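Notas para la charla: "Poner la mesa con pocas cosas"
Encuentro de mesa y temporada, sala Sampaio, martes por la tarde

(Antes de empezar: comprobar el micrófono y pedir que bajen un poco la luz del fondo.)

Saludo. Agradezco la invitación a los organizadores de Juneritz. Pido disculpas por mi acento y por algún género equivocado, llevo 9 años viviendo en español y todavía digo "el sal".

Primera idea. Muchas personas piensan que una mesa de otoño necesita mucho: mantel, hojas secas, velas, tres tamaños de copa. Yo trabajo con vajilla de plástico de colores pálidos y con calabazas pequeñas de rayas. La mesa blanca ayuda bastante. Sobre una superficie blanca, un color suave se ve mejor y el naranja tiene mucha fuerza.

Aquí paso la primera diapositiva y espero un momento.
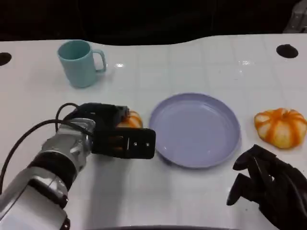

Segunda idea: la distancia. Cuando preparo una mesa, dejo siempre espacio entre la taza y el plato. En el taller Drovura los alumnos ponen todo muy junto, como en la cafetería, y después no saben dónde colocar el adorno. Mi consejo es empezar por el plato, después la taza y al final la calabaza.

(Preguntar al público: ¿quién pone la taza a la izquierda? Normalmente hay risas y alguna discusión. No más de 2 minutos.)

Sobre el asa. Si la persona es diestra, el asa mira a la derecha. Parece un detalle pequeño, pero en mi país lo enseñan a los niños y me resulta difícil olvidarlo.

Tercera idea: el color. El lavanda y el azul claro son colores fríos. El naranja es su compañero contrario, por eso una sola cosa naranja es suficiente para cambiar el conjunto. Puedo ponerla al lado del plato o también dentro, como si fuera la comida. Con los niños funciona mejor dentro.

Pasar a la segunda diapositiva.

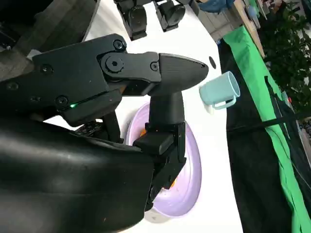
Cuando el adorno va en el plato, hay que retirarlo antes de servir, y conviene pensar antes en qué lugar lo vamos a dejar. Yo lo llevo al centro de la mesa.

Presupuesto. Para la fiesta del colegio Jiller compramos vajilla, adornos y servilletas de papel con 3.000 pesos, y sobró para el jugo. Repetir esta cifra despacio, siempre alguien la apunta.

Si queda tiempo: hablar de cómo guardar las calabazas hasta noviembre. Lugar seco, sin tocarse entre ellas.

Preguntas del público. Tener agua cerca. Recoger el adaptador del proyector, que es prestado.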